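Open house at the Allberg organ workshop, 6/4/22

Glenys Pickering and I drove up early and were glad we did, as the 2 p.m. tour was already full when we got there. Fatos Matić took our group through the pipe shop first. He blew a tiny metal pipe by mouth, then had us stand beside a wooden one while the wind came on. You feel that one in your ribs!
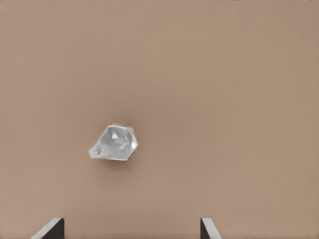 *Small clear piece on a tan surface.*

Next came the voicing room, my favorite stop of the day. Ljubica Yordanov was working on a flute stop for the Doren chapel organ (184 pipes still to go, she told us cheerfully), and she let us hear the same note before and after a few tiny cuts at the mouth. The first was all breath and chiff, the second round and sweet. I could have stayed for hours.

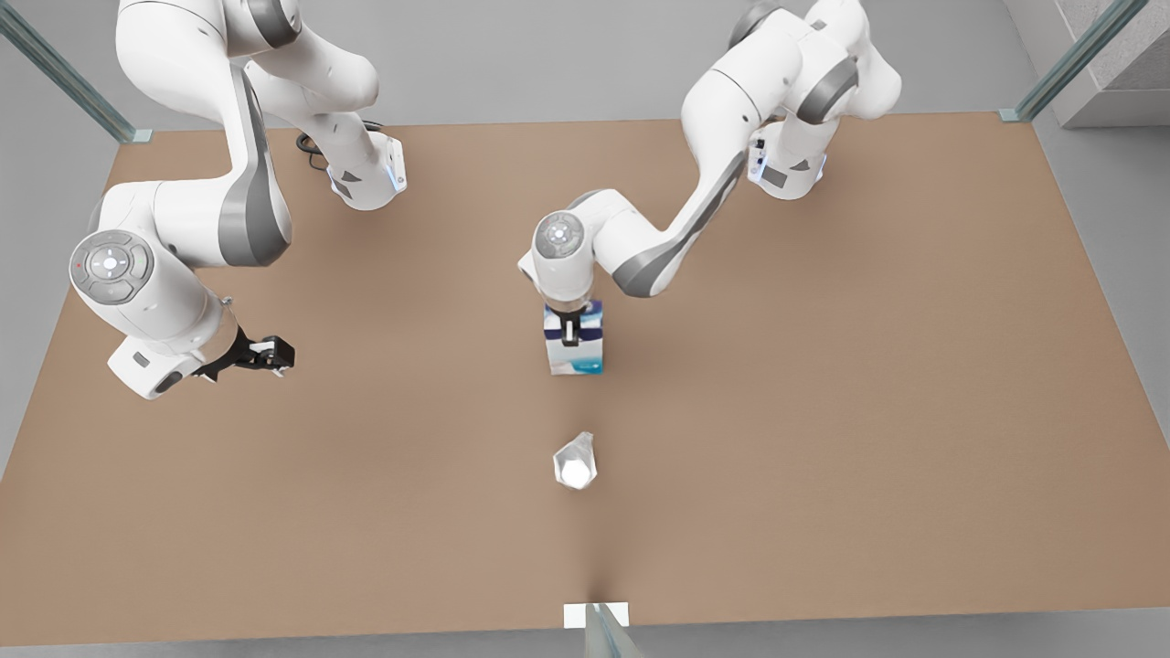
The recital at the end used the shop's own practice organ, two manuals and a surprisingly big sound for the room. Panagiotis Mladenović played Buxtehude and then a set of short dances, with some wonderfully quick hand crossings. Glenys leaned over and whispered that she'd like an extra pair of arms for those, and the two white ones reaching over the tabletop would do me nicely for page turns and the swell box. He finished with a long, quiet chorale prelude, and we got about a second of silence before the clapping started.

Parking is on the street. Bring a sweater, as the pipe shop is chilly.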